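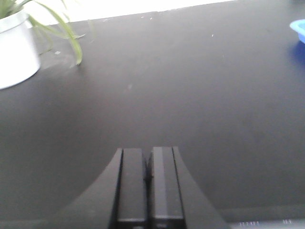

The gripper at the table, fingers together, with the plant at the far left.

The Chukwu Robotics Club resumed its weekly meetings in January. Members are preparing an arm for the Wostico student competition, in which each team has 3 minutes to complete 2 transfers.

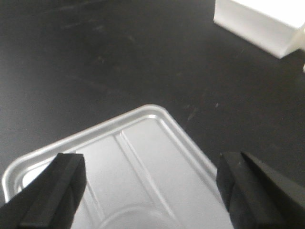

Priya Haverford has revised the control program and reduced the closing speed of the fingers. The remaining budget of $950 is reserved for travel. Registration closes on 7 March 2023.

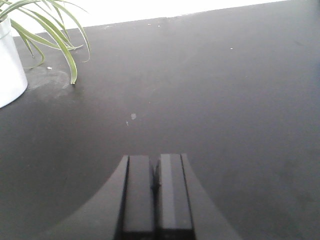 Gripper and spider plant, club work table.

New members may apply to the club in writing.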